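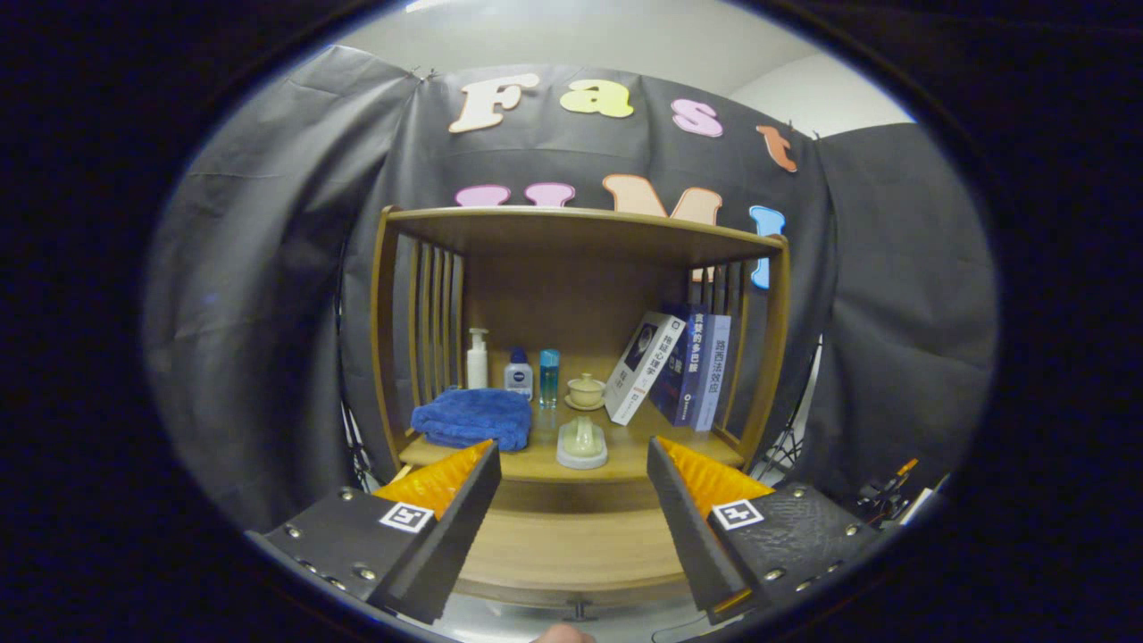 Thursday, February

Glue testing, continued from the page with the coffee ring. Shop was 58 when I came in, so I ran the heater until mid-morning before opening anything. Hide glue pot on at nine. The pot overshoots if it is filled to the line, so I kept it a finger below and it held at 140 for the rest of the day.

The question is still the Pruston job. They want the reading room shelving put back together with the original type of glue where the old joints have let go, and they want to know how it compares with the liquid hide glue we use on small repairs. Līga Venckus has been writing back and forth with them and says they will accept either one as long as it comes apart again with heat and water. That rules out the yellow glue, which I would have used without thinking about it.

Test pieces are beech, cut from the Biltdale offcuts, all from one board. Lap joints, same overlap on each, faces planed the same morning. Two sets:

Set A: hot hide glue, fresh this morning, soaked overnight in cold water.
Set B: liquid hide glue, from the bottle opened in January.

Clamped with the small cam clamps, light pressure. I marked the end grain in pencil this time because the ink on the last lot bled into the glue line and I could not read half of them.

Set A was awkward. The first two joints gelled before I had them lined up and I scraped them off and started over. Warming the wood first fixed it. I laid the pieces on the heater shelf for 4 minutes, turned them once, and after that there was enough time to line up the shoulder and get the clamp on. If we go this way at Pruston we will need a heat gun on site and a second pair of hands. The uprights are too long to bring back here, and that building is cold.

Set B went together with no trouble. Squeeze-out stayed soft for a long time and cleaned off with a damp rag. It did creep a little under the clamp on two pieces, and I had to back off and reset them.

Hanging test tomorrow afternoon at the earliest. Plan is the same as before: lever arm, 100 lb to start, leave it an hour, then add weight until something gives. Write down whether it fails in the wood or in the glue. Last time I only wrote the number and it was not much use.

Release test done on the older samples from two weeks back. Damp cloth over the joint, iron on low. Hot hide glue let go cleanly with a palette knife. The liquid glue also let go but took longer and left a gummy film that needed a second wipe. Neither one lifted the finish on the scrap with shellac on it, though I kept the cloth small. There was some bloom near the edge of the cloth on one piece, and it went away with a rub of alcohol. Would not want to try that on the front of a case.

Shelf pins. The Susto pins came and they are a hair too fat for the old holes. Do not ream the old holes. I chucked one pin in the drill and took it down with 220 paper, and it fits snug. The rest can be done the same way in an evening, or we send them back. Līga, your call, the packing slip is in the drawer under the drill press.

Also looked again at the notes Lukoševičius left on sagging. His rule for these shelves was to flip any board with a visible belly and load it from the other side for a season before deciding to replace it. I tried it on one board last fall with bricks on it. Put a straightedge across it today and the belly is still there but less, enough that the board can go back in with a cleat behind. I will measure it properly when the bricks come off and put the figure here.

To do:
Order more 192 gram glue, we are down to the last jar
New rag for the release test, the gray one sheds
Label the January bottle with its opening date
Ask Pruston if the heat in the reading room can be turned up the night before
Find the other half of the lever arm pin — it was on the windowsill

Pot off at four, lid on, glue in the fridge. Clamps stay on both sets overnight, please leave them alone.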